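Relatório do projeto de semestre: arrumação de brinquedos num tabuleiro
Unidade curricular de Projeto, segundo ano
Grupo: Birthe Eskildsen, Živko Stojanović, Ghazala Sial
Orientação: Lempi Kemppainen

1. Tema

O grupo estudou a arrumação de brinquedos pequenos de peluche numa área de trabalho fechada. O ponto de partida foi uma atividade conhecida de qualquer sala de jardim de infância: no fim da tarde há peluches espalhados e alguém tem de os pôr no sítio certo. Quisemos saber de que modo a posição inicial dos brinquedos, a cor do fundo e o lugar do tabuleiro alteram a dificuldade da tarefa. O projeto recebeu o nome interno Flesero.

2. Escolha dos brinquedos

A primeira lista incluía carrinhos, blocos e bonecos de borracha. Os carrinhos rolavam e os blocos já tinham sido tratados pelo grupo do ano anterior (relatório Marchuk, disponível na biblioteca do departamento). Ficámos com os peluches, que se deformam quando são agarrados e raramente caem duas vezes na mesma posição. Procurámos formas diferentes entre si, umas compridas e outras achatadas.

3. Área de trabalho

O chão é cinzento-escuro, com veio de madeira. As paredes foram forradas com papel de padrão preto e branco. Na primeira semana usámos paredes lisas, mas a orientadora sugeriu um fundo mais carregado para comparação, e foi esse que ficou até ao fim. A estrutura tem postes de alumínio nos cantos. O tabuleiro é branco e destaca-se bem do chão.

4. Procedimento

Fizemos 40 disposições diferentes. Em cada uma, um elemento do grupo colocava os peluches no chão e outro registava na folha a posição e o lado para onde cada um estava virado. A Ghazala preparou as folhas e a Birthe passou tudo para a folha de cálculo, que terminou com 947 linhas. As sessões decorreram em fevereiro, sempre à terça-feira.

Os peluches foram classificados em 3 posições: de pé, deitado de lado e deitado de costas. Os brinquedos achatados levantaram dúvidas, porque não têm uma frente evidente. Decidimos registá-los apenas pela zona do chão.

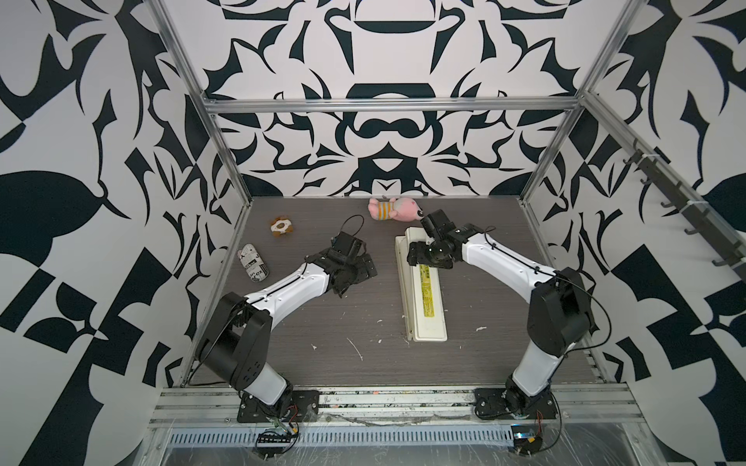
Figura 1. Área de trabalho com o tabuleiro branco ao centro, o peluche cor-de-rosa deitado de lado e o pequeno peluche castanho à esquerda.

5. Observações

Os peluches deitados de lado junto à parede do fundo foram os mais demorados de arrumar. Os que estavam perto do tabuleiro deram pouco trabalho, exceto quando ficavam encostados ao rebordo. O padrão das paredes incomodou menos do que esperávamos. O Živko propôs repetir as disposições com o tabuleiro noutro lugar, mas só houve tempo para metade.

6. Trabalho por fazer

Falta comparar os registos das paredes lisas com os restantes e rever a classificação dos brinquedos achatados. As folhas originais estão no dossiê do grupo, na sala Grinham.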